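How Our Club Teaches a Robot to Clean Up

A robot does not know what trash is. It does not know what a bucket is for, either. Someone has to show it. In our club, the someone is you.

We teach with hand-held grippers. A gripper is a tool with two fingers that open and close. You hold the handle and do the job yourself, using the gripper's fingers in place of your own. A small camera on the tool records what the fingers do. Later, a computer studies the recordings and looks for patterns.

The job this term is called Clear the Table. You pick up a piece of trash, carry it over to the bucket, and let go. Then you do it again.
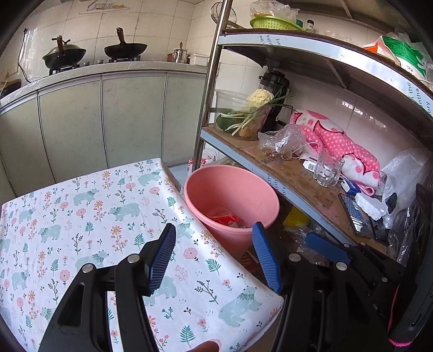 Each finger has a soft pad with ridges on it. Ridges help the finger hold on to things, the same way the bottom of a sneaker holds on to a gym floor. Smooth, crinkly wrappers are the hardest things to grip. If you squeeze the middle of a wrapper, it may slide away. Try pinching a corner that sticks up.

Move slowly. Abenezer Negussie, who is in fifth grade, was the fastest in the club at first, but his recordings were hard to use. The picture went blurry every time he swung his arm. Now he counts to 2 before he lets go of anything.

One recording is called a demonstration, or demo for short. A demo of this job takes around 10 seconds. We need 200 demos before the computer can start learning. That sounds like a lot, but each team of two does a few at every meeting and they add up.

It is fine if your demos are different from your partner's. Hauwa likes to start with the piece closest to the bucket. Octavio starts with the biggest one. A robot that has seen both ways has more to learn from.

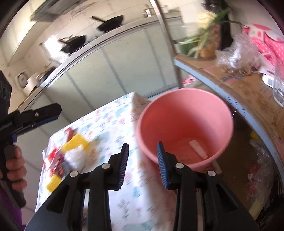 Drestance Junior Robotics Club, Grades 3 to 5

What if you drop something? Keep going. Pick it up and finish the job. The robot will drop things too, and it needs to see how to fix that.

Words to know

Gripper: a tool or robot hand that holds things.
Demo: one recording of a person doing a job.
Data: all the demos put together.

Try it at home

Use kitchen tongs and a bowl. Crumple 5 scraps of paper and put them on a table. Move them into the bowl using only the tongs. Next, try it with your other hand. Which scraps were hard to pick up? Write down what you did and bring your notes to Ms. Hughes. We will test the robot in December.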